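July, posted by a second-year student, Textiles and Home Studies

My summer project: what washing does to bright kitchen cloth

So I picked color fading for my summer project mostly out of spite. I had a set of mats from a little shop called Bavow that I loved, and after one spring of spills and laundry the reds looked like old brick. My teacher said "go find out why" and I took that very literally!

My question was simple. Does cold water really keep printed cotton brighter than hot water, or is that just something people say? I also wanted to know if drying in the sun matters more than the wash itself (my grandmother swears it does, and she has strong feelings about clotheslines).

I cut strips from 2 pieces of printed cotton, one from Bavow and one from the remnant bin at the Clulgate market. I washed them with plain powder detergent, half in cold and half in hot, and then split them again so some dried outside and some dried on a rack in the hallway. Every strip went through 30 washes. Yes, 30. My family got very tired of asking when the machine would be free.

Before I started I spent a good while just looking at patterns around the house, which was more fun than it sounds. I wanted to know which colors people put next to each other, because a fade is much easier to see when there's a strong color right beside it. Yellow next to lavender shows everything. Gray hides a lot.

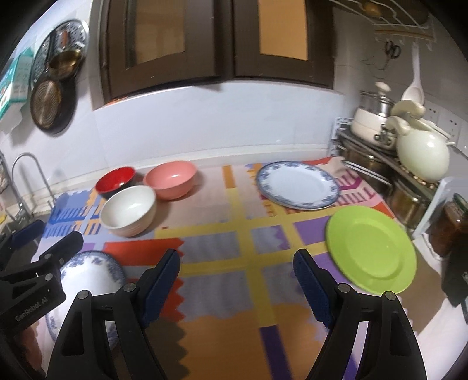 Patterned mat on the kitchen counter, with a blue-flowered plate.

For the judging I kept one unwashed strip of each cloth in a drawer, in the dark, and compared the others to it near the north window. I used a homemade scale from "same as new" to "would not put out for company." I know that isn't very scientific. I tried taking phone pictures to compare, but the phone kept fixing the colors for me and everything came out cheerful, so I went back to using my eyes and asked my sister to do it too without telling her which strip was which. We mostly agreed, except on purple, where she is wrong.

The hot strips did fade faster, but the gap was smaller than I expected. The big change came from the sun. Strips that dried outside lost their red and orange first, and even the cold-washed ones looked tired by the end. The hallway strips from the hot wash looked better than the cold ones from the line! So my grandmother wins this one, and I've told her, and now I hear about it at every meal.

Blue held up best on both cloths. The Clulgate cotton also shrank in the hot wash, which messed up my neat little labels and made me resew half of them.

If I did it again I'd use more kinds of cloth and keep a record of the weather, since a cloudy afternoon and a blazing one clearly aren't the same thing. I'd also start earlier. I was still drying strips the night before I had to hand in my draft, and the last ones went into the folder a bit damp.

Comments

abubakari_knits: Try turning things inside out before you hang them. Works for my dish towels, though they're mostly white so who knows.

plumjar: Did you use the same spin speed for hot and cold? Mine changes it by itself and I think that roughs up the print.

Author: Good question, I set it by hand after wash 2 when I noticed the same thing. The first ones were on whatever the machine wanted. I should put that in the report.

More student projects
Bread that rises in a cold kitchen
Mapping the bus shelters of Prulotport
Which jar lids leak? A shelf test
Growing mint on a windowsill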